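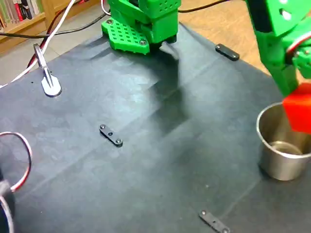
Re: Nostwood 2.4: track export limits

Dear subscribers,

Thank you to all who have written about the export of recorded tracks. The position of the maintenance team is set out under the quoted message.

Yevhen Marchuk wrote:
> After the April update I can no longer export a track of more than
> 512 points to Fadadari. The earlier version accepted 2000. Is this
> a fault, or a new limit? My longest walk is saved on the phone and
> I do not wish to lose it.

The lower limit is a fault in the export module. Tracks stored on the device are not affected and should not be deleted. A corrected build, number 432, has been placed in the Pullisstead download area and restores the former limit of 2000 points.

Users who cannot install the new build may split a long track from the Edit menu and export each part separately. The parts will keep their original times.

Reports concerning build 432 should be sent to this list, stating the handset model and the map set in use. Requests for new map sets are handled separately and should not be added to this thread.

Yours faithfully,

Amber Sowerby
Nostwood Release Management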